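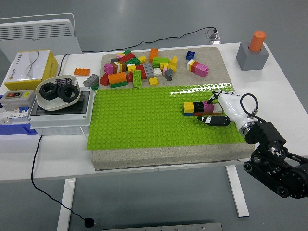
4. Sharing the bench with the Jekico arm

The arm now does the repetitive pressing, which leaves you free to plan builds and check them – a lovely change after a long shift!

1. Fix the green baseplate to the board before you start.
2. Put loose bricks on the bare half, away from the row being built.
3. Set the press level to 6. Level 12 is for Degefa plates only.
4. Start the job and step back.

Note: Stop after 80 bricks and look over the rows together.

Caution: Keep your hands off the baseplate while the fingers are pressing.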